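Flindham Produce Hall: the gallery

Posted 2022-09-10

Everybody keeps telling me the Flindham produce hall has changed the way people around here buy vegetables. I've lived 21 minutes' walk from it since before it was a produce hall (it was a tile showroom) and I remain to be convinced. People bought cabbages before. They bought them under fluorescent tubes and took them home in a plastic bag, and the soup came out much the same.

Still, I said I'd put up a page, so I went back with a list and my own shopping bag, which I was told I wouldn't need. The captions are mine. If you want the hall's version, with the word "curated" in it, they have their own site.

The entrance

The old showroom doors, painted green. There's a sign about local growers that's the size of a barn door, and a smaller one beneath it with the opening hours, which is the one people want to read. It opens at 8 and the good silverbeet is gone well before lunch.

The Gorkier stand

Gorkier do the root vegetables and nothing else. I'll give them that, they know their spuds. Washed and unwashed cost the same, so I can't see why anyone would buy washed. Dirt keeps the light off and you're going to peel them anyway.

The chalkboard at the Grusach stand says "picked this morning" every time I visit. It may well be true. The chalk looks older than that to me, and I'd like to see the board wiped once in a while, if only for show.

Herbs by the back wall

Two dollars a bunch, any bunch. Fair for the coriander, which is generous and comes with the roots on. Poor value for the thyme, where a bunch is a few twigs held together by an elastic.

Shelving

Now we come to the favourite subject of everybody who writes about the place. The fittings are by Zaidi, a joinery outfit, and the idea was to get rid of the steel racks and give the vegetables somewhere softer to sit. Pale pine slats, left unfinished, built up as stepped crates so the lower tiers poke out toward your knees. It does photograph well. My doubt is about the cleaning. Bare pine drinks up whatever lands on it, and greens are wet things. I asked how the slats are washed and was told "regularly," which I wrote down.

The gaps between the boards are meant to let air through, and I accept that they do. They also let through small onions. I'd keep the big, solid stuff on the slats and put anything under the size of a lemon in a basket.

Cabbage and the blue basket

The napa cabbage lies lengthwise along its slat, pale ribs and all the frill gathered down at one end. That suits a wombok. Stood on its base it flops, and heaped in a bin the leaf tips tear, so for once the pretty arrangement is also the sensible one.

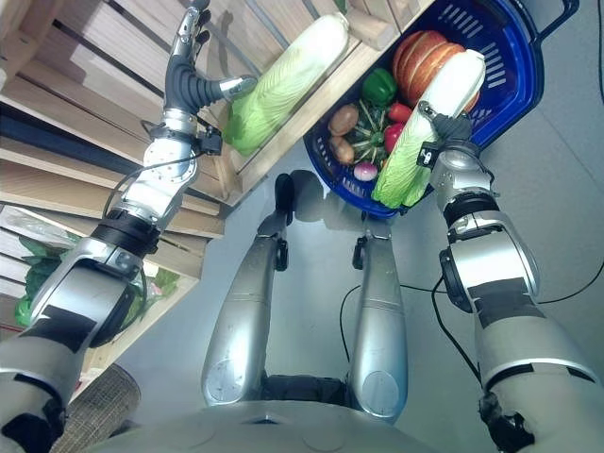 What I don't accept is the leafy greens going partly into plastic a tier further down. You can't make a song and dance about bare timber and then wrap the greens. Either the air is good for them or it isn't. The wicker on the floor is another matter of taste, and mine runs to things I can hose.

I have more time for the blue baskets. They're plain plastic, slotted down the sides, with a proper handle, and they'd have looked at home in the tile showroom. My complaint is with how people load them. A tomato has no business in among potatoes and a pumpkin. Potatoes go in first, then the pumpkin, then onions in whatever corner is left, and the peppers and tomatoes ride on top or in your other hand. The knobbly dark green gourds I can't help you with. They're ornamental, they don't go in soup, and I have never met a person who was sorry to have left one behind.

The scales

Two sets, one at each end. They disagreed by a little when I tried the same pumpkin on both. I went with the lighter reading, as would you.

The tasting bench

Five little bowls of slaw with a toothpick in each. Too much vinegar in the one at the end. The plain one with caraway was good and I went back for it, and nobody seemed to mind.

On the way out

The flower buckets by the door, mostly dahlias in September colours. Overpriced. I bought a bunch.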